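Transferring Small Dry Goods Between Household Containers
Project Report, Introductory Course in Packaging and Materials Handling
Prepared by Tomos Skyrme and Leonie Bühler
Submitted in November

1. Purpose

The project examined how small, round, dry items are moved from one household container to another, and how much is lost along the way. Filling a jar is an ordinary kitchen task, yet the instructions printed on refill packs seldom mention the shape of the receiving container or the use of a funnel. The course outline asked each pair of students to select one domestic task, carry it out repeatedly under stated conditions, and report the results with recommendations.

2. Background

Two earlier reports from the same course were consulted. The Skotura report dealt with powders and concluded that the angle of the funnel wall mattered more than the speed of pouring. The Chevalier report dealt with long-grain rice and recorded frequent blockages in narrow spouts. Neither considered round items, which roll after landing and are therefore more likely to leave the work surface altogether.

3. Materials and Setting

The work was carried out at a table in the shared project room on the second floor. The receiving container was a clear glass jar with eight sides and a wide mouth. A shallow bowl served as the holding container, and a plastic funnel was kept in it between trials so that any items caught in the spout would fall where they could be recovered. A white surface was preferred for all trials, as dark items that roll away are easily found against it.

Each batch was weighed before and after transfer on a Hido kitchen scale. The full supply weighed 686 grams. A portion was set aside after the first session, leaving 613 grams for the trials reported below.

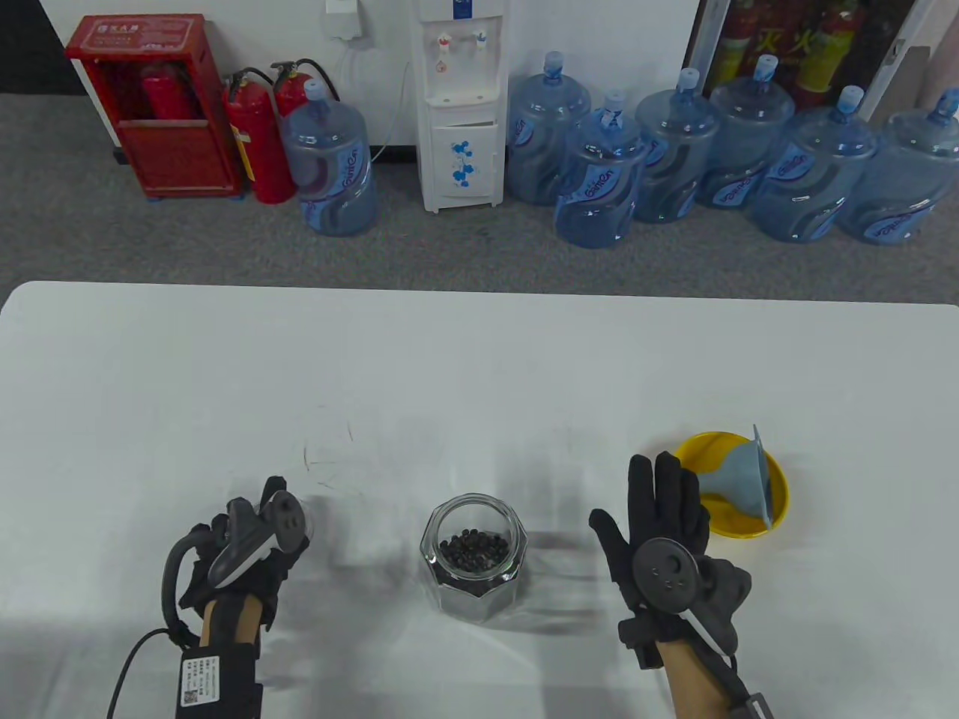
Why use a funnel when the jar already has a wide mouth?
The funnel slows the flow and keeps it near the center of the jar, so fewer items strike the rim and bounce out. It also leaves the person pouring free to watch the level in the jar.

4. Procedure

Two methods were compared, with 20 trials each. In Method A, the contents of the bowl were poured directly into the jar. In Method B, the funnel was placed in the mouth of the jar and steadied with one hand while the bowl was tipped with the other. The jar was emptied back into the bowl after every trial. Items found on the table or the floor were collected, weighed separately, and returned to the supply before the next trial began.

The authors alternated as pourer and recorder. The recorder noted whether the flow stopped, whether the jar moved, and where any spilled items came to rest.

5. Results

Method A was the faster of the two in every session. Spills occurred chiefly at the beginning of the pour, when the bowl was fullest and its rim gave no guidance to the stream. Most of the spilled items stayed within reach on the table. Those that fell to the floor were difficult to locate and accounted for most of the time spent on recovery.

Method B produced less spillage but introduced blockages. When the bowl was tipped quickly, items bridged across the top of the spout and the flow stopped. A light tap on the side of the funnel was normally sufficient to restart it. Lifting the funnel to clear a blockage was less satisfactory, as the items held in it were then released all at once.

The flat sides of the jar were found to be an advantage. It could be gripped securely and did not turn under the hand.

6. Limitations

Only one jar, one bowl, and one type of filling were used. The results should not be applied to flour, sugar, or other fine materials. The Varkico storage set named in the original proposal was not delivered in time and was omitted from the comparison.

7. Recommendations

For small quantities, direct pouring from a shallow bowl is acceptable if the jar stands on a tray with a raised edge. For larger quantities, a funnel with a wider spout should be used and the bowl tipped gradually. A further project should repeat Method B with at least two spout widths and record the number of blockages for each.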